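4.2 Waiting time and buyer drop-out

Limited runs were handled seperately. Of the 192 orders logged at the Prurkbridge dealership, 34 were for the Bosman special edition, the rest for the standard car. Same showroom, same sales staff, same finance terms. Deposits differed: fixed sum for the special edition, percentage for the standard model.

Drop-out was low early on. It rose once the delivery date had moved a second time. One slip, buyers mostly stayed. Two slips and they began asking for deposits back, standard model first. Special edition buyers held on longer, even where the wait was worse. Price does not explain this well; the two groups had paid much the same once options were added.

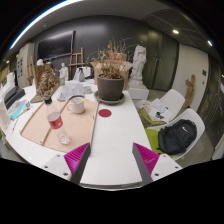 Figure 3. Mug and water bottle on the table.

Drendus, reading an earlier draft, objected that a numbered plate on the dash keeps people in the queue whatever the dealer does, and that we were measuring the plate and calling it patience. Fair point. Partly dealt with by splitting out the 5 buyers who had a special edition on order but had turned down the plate. Too few to lean on. They behaved like the standard group, for what it is worth.

Resale is the other worry. Some buyers may never have meant to keep the car. The Brollthorpe listings, checked up to the end of November, showed several special editions up for sale with delivery mileage only. Not matched to our orders, so left out of Table 2. A longer follow-up would be neeeded, at least 44 weeks from handover, and the order log stops well short of that.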